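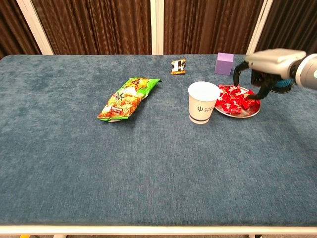
Our project at Hestent had a grip fault in August, and this page is a short record of it. The hand is a Clirkiveo with several fingers, and the job was to take candies out of a metal plate. Red shiny wrappers touch each other in the pile, so the hand must find one candy among many. On the second day the fingers stopped opening when we sent the release command.

What we found
The log had 1,807 grip commands, and 13 of them got no answer from the hand. The arm did not know this and continued its path with the fingers closed – this was the safety problem for us.

What we changed
The arm now waits for the hand to confirm before it moves. If no answer comes in 2 seconds, everything stops and a person must reset it. We also replaced the cable at the wrist.

After the repair
We repeated the release test almost 100 times with the Puvemia controller and the fault did not come back. The old cable is kept for inspection.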